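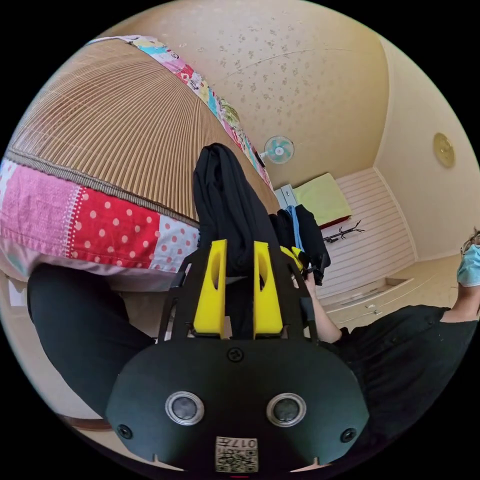
Chapter 11
When the Grip Goes Wrong

Pick up a dish towel by one corner. Now put it down and pick it up again. The second time, the towel hung differently, didn't it? Your fingers didn't care. They felt the cloth, squeezed a little, and adjusted before you had time to think. Getting a machine to do the same is one of the great pleasures of this field, and also one of the fastest ways to learn humility.

In this chapter we take apart a single failure. It happened during the Stondik project, a study of laundry handling run by a small team in Goltundale, and it is my favorite fault in the whole book (I have a long list). The parts were sound. The software passed every test it was given. And still, one afternoon in December, a two-fingered gripper closed on a shirt, reported a good hold, lifted, and left the shirt lying on the bed.

The log showed something wonderful and alarming. Out of 31 lifts that afternoon, 11 ended with the gripper holding nothing at all, and every one of those was recorded as a success! Chalerm Jitpraphai, the engineer who ran the sessions, spotted the mismatch only when he sat down that evening to compare the log with his handwritten notes.

11.1 Trusting the wrong number

How does a gripper know it has caught something? The Stondik gripper used a very common method. It closed its fingers and looked at how far apart they stopped. If they stopped before touching each other, something had to be between them. With a cup or a box, this works beautifully. With thin cloth, the difference between "holding a sleeve" and "holding air" may be smaller than the wobble in the fingers themselves.
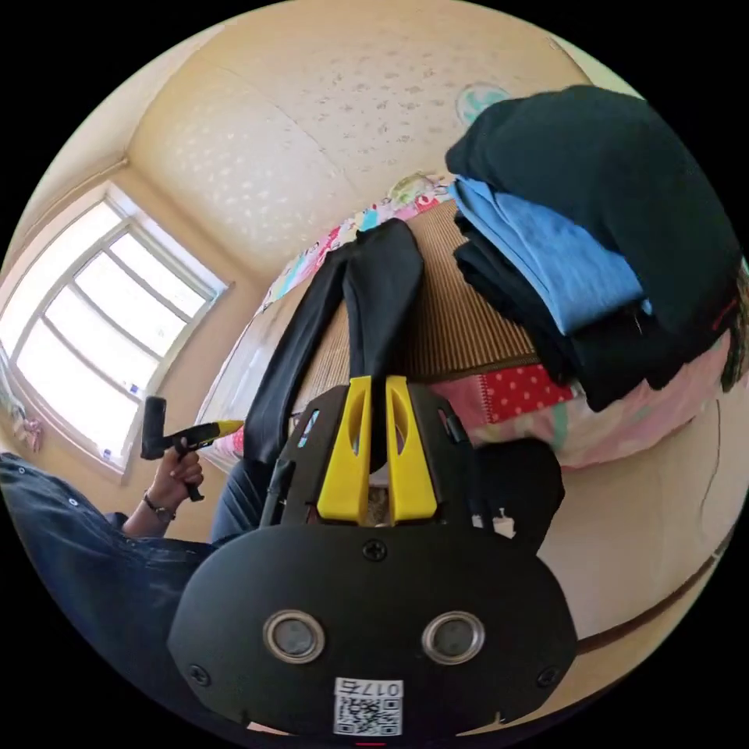 Figure 11.1 Clothing work on a bed, with trousers laid flat on the mat and folded garments stacked to one side.

Flat cloth makes the problem worse. A garment lying smooth on a bed offers very little to pinch, so the fingers have to press down and gather up a fold. On the Stondik gripper that downward push bent the finger pads slightly outward. They closed a hair short of their true zero, and the software read the leftover gap as fabric. We call this a false grasp: the sensor reading is correct, and the meaning we attach to it is wrong.

11.2 From nuisance to hazard

A dropped shirt hurts no one, and it is tempting to stop there. Don't! Earlier that year the same grasp check had been copied, line for line, into a lifting arm at the Wongsuwan warehouse. That arm carried loads of up to 25 pounds past a walkway, and it was cleared to move at full speed whenever the check said "held."

Before reading on, take a sheet of paper and list every signal you could use to confirm a grasp besides finger position. Motor current, weight at the wrist, and a camera view of the fingers are good places to start. For each one, write down a way it could fool you. Keep the list, as you will need it for the Trultent sensor comparison in Section 11.4.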